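Flendis Tests Two Finger Designs for Hand-Held Gripper

CLALTVILLE, May 29, 2020 – Flendis has begun a comparison of two finger designs for its Clorix hand-held gripper, using clothing as the test material. The company plans 3,687 trials, of which 1,469 are complete.
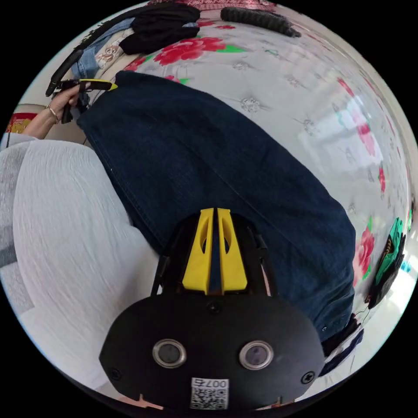 Denim is the heaviest fabric in the set. Each garment is grasped at the waistband, hem and side seam, and slips are logged by finger type. Video is recorded at 1,080 lines.

The second finger design, supplied by Durán, uses a stiffer plastic and enters testing in phase 4. Results are due in October.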